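Workshop notes: the coil winder, the big magnet and other business

Quick one this time, sorry, written between shifts. 2024-11-14 and I still haven't answered half your emails.

First the eddy current night. Good turnout, the hall was warm for once. Kerttu Rissanen ran the copper pipe demo, magnet down the tube, everybody has seen it and everybody still bends over to look up the end. She had three pipes this time, same length, different wall thickness. Thick wall is slowest. The slotted one hardly slows the magnet compared with the others, becuase the current can't run all the way round the pipe. Good way to explain why transformer cores are made in thin layers. Steal it for your kids' science fair.

Coil winder. Ilari Saarinen has it going again after the belt went in August. New belt, new counter, same wobbly handle. Please let the counter reset before you start. Someone didn't and we now own a coil labelled 1287 turns that may well be something else. It's on the shelf with a question mark on it. If you want to measure the inductance and work backwards, be our guest.

Safety bit, read it even if you're sick of it. Capacitors hold charge after the supply is off. Bleed them through a resistor, check with the meter, then leave the shorting lead on while your hands are in there. No rings or watches near the Jandel supply. 30 volts won't do much to dry skin but that thing can push enough current to heat a ring very fast. And keep the big magnets apart. Blood blister, ask me how I know. If you have a pacemaker stay well back and tell whoever is running the night so we can put them away.

Kits. The Gelta motor kits are in. 34 dollars each, members only until the box is empty. Brushed motor, you wind the armature yourself. The instructions skip the part where you scrape the enamel off the wire ends. Scrape the enamel off the wire ends! All the way round for one side, half way round for the other if you're doing the simple version with no comutator. Most of the "mine won't spin" messages come down to that.

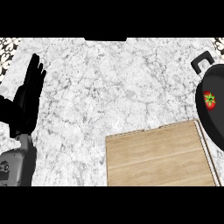

Also if it twitches and stops, give it a flick. The simple ones often need a push to get going. Still nothing, turn the magnet over or bring it closer, then look at your battery. A tired D cell will show a decent voltage on the meter and sag as soon as you ask it for current. Measure it under load.

Next meeting is at the Cukton hall again, side door. Topic is homemade electromagnets, how much they lift and where the extra turns stop helping. Short version: more turns on the same battery also means more resistance, so less current. Bring your own nail or bolt, soft iron if you can get it. Kerttu has the spring scale.

Still looking for enamelled wire, any gauge, part spools fine. And whoever borrowed the Seppälä book on motors, no hard feelings, just put it back.

Comments

Dell: Did the enamel thing, spins like mad now. Half an hour of my life on the wrong problem.

Marg T: Is the side door the one by the bins or the other one?

Ilari: By the bins. Light's on a timer so bring a torch.

pwh: I might have the motor book. Will check the ute.

Related items
- Winding a flat coil without swearing
- What the numbers on a capacitor mean
- Magnet down the pipe: wall thickness results
- Battery holders, good and bad

Contact the editor: reply to any newsletter | © the club and its contributors | Back to top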